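# Can a machine pick up after my family yet?

My sister-in-law Henrike Pfeiffer works near enough to this stuff that I get to bother her with questions at dinner, and last Sunday I bothered her for a solid 90 minutes. My question was simple. I have a house full of people who leave things where they drop them. When do I get the robot? 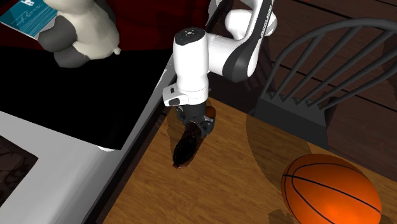

She laughed at me, obviously. Then she asked me what I thought the hardest part of tidying was, and I said the laundry, because it's always the laundry. She said no, start smaller than that. Start with one shoe.

So, a shoe. I pick up a shoe maybe 10 times a day in this house and I have never once given it a thought. But think about what's going on! It's stiff in some places and squishy in others. It has a big hole in the top. You can grab it by the heel, or stick a finger inside, or pinch it across the middle, and each of those feels different when you lift. A machine with two fingers has to choose one of those, come in at a sensible angle, and squeeze hard enough to hold on without mashing the thing flat. Then it has to know where a shoe goes, and in my house that is a question even the humans can't agree on.

A ball is a whole other problem. I'd have guessed a ball was easy (it's round! it's the same from every side!) but Henrike says a basketball is too wide for a lot of grippers to get around, and if you bump it, off it goes. I tried tidying the den that evening using only my thumb and one finger on each hand, just to see. Do not recommend. The ball went under the couch and I left it there.

A lot of the practice happens in simulation now, which I found kind of charming. People build pretend rooms on a computer, with tables and chairs and toys and all the usual junk, and a pretend arm reaches for things in there over and over. If it knocks something on the floor, you reset and go again, and no one has to buy a new lamp. Henrike told me one team she knows ran a grasping task like that until the arm was getting it nearly every time, and then they moved to a real arm in a real room and it went down to 50 percent. Half! The pretend shoes were all a bit too well behaved, apparently. Real ones have laces that snag and soles with gravel in them.

My neighbor Danuta Olszewski is the other end of this conversation. She spent years at Gondow, where they pack garden tools, and she says people have been telling her a robot was about to take over the packing line for as long as she worked there. They did get arms in the end – 2 of them, down at the far end by the pallets. Same box, same spot, same weight, all day long. She says they were great at it. The odd-shaped returns still went to a person at a bench, and when I asked her why, she gave me a look and said "because they're odd-shaped."

I think that's where we are with houses too. Everything in my house is a return.

What I'd pay for right now, if someone would sell it to me, is something very dumb and very patient. It doesn't have to cook. It doesn't have to fold. It could spend the entire night clearing the kitchen table, one item per half hour, and drop everything in a single bin by the stairs. I'd sort the bin myself with my coffee! Henrike says the slow part is fine, lots of them are slow, but I'd still want it to know the difference between a toy and a full glass of milk in the dark, and she wouldn't put her own name on that one yet.

I also asked about the robot vacuum, since we own one and I feel loyal to it. She says it counts. It does one chore, badly in the corners, and it has never had to pick anything up. In fact it needs me to pick everything up first, so on vacuum days I do more tidying than on any other day of the week.

Anyway, she's promised to ask around about whether any of the arm people let visitors in, and if they do I'm going, and I'm bringing my son's soccer cleats. Send me your own worst household objects in the comments and I'll bring up the good ones. My mother has already nominated the fitted sheet.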